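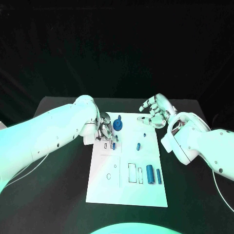
The left hand with one of the small pegs, the right hand open above the sheet.

Tariq Paracha has been running the Latamden kit for long enough to have opinions about it. The kit is a pair of multi-fingered hands, a software package and a stack of printed task sheets, sold by Nodevis to labs that already own a two-armed robot. He agreed to talk about what a buyer gets for the money.

"The hands are what people ask about," he says. "What I use most is the sheets. You print one, put it on the table, set out the parts, and the next shop over can run the same task."

The full set has 50 layouts. Paracha says he has used maybe half. The parts come in a bag, and replacements can be printed from files that ship with the software. His one complaint there is the pegs. "They're small and they roll. I'd order a second bag with the first."

Setup took longer than the manual said. Calibrating the fingers was most of it, and the first version of the software lost its settings after every restart. An update in May fixed that. Since then he has logged nearly 4,000 grasps, and had to swap one fingertip. 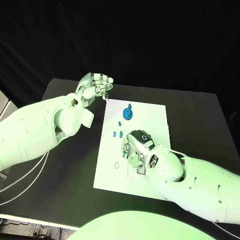 Support is handled by Olesia Derkach, and Paracha rates it well. She answers email the same day and sends parts without a lot of forms. He is less happy with the sample tasks, which he thinks start out too hard. Small pieces are the worst of it. When the right hand has its palm down on the paper and a little blue piece pinched in its fingertips, the back of the hand covers a good part of the sheet, and an outline can end up partly under it. "You learn to plan the order," he says. "Do the far side first – or use the other hand."

Would he buy it again? He thinks so, for a lab with someone who can write code. For a classroom he would wait. Wondimu Tsegaye, who shares the bench with him, would like a simpler starter set with bigger parts, and Derkach has told them one is being worked on. She gave no date.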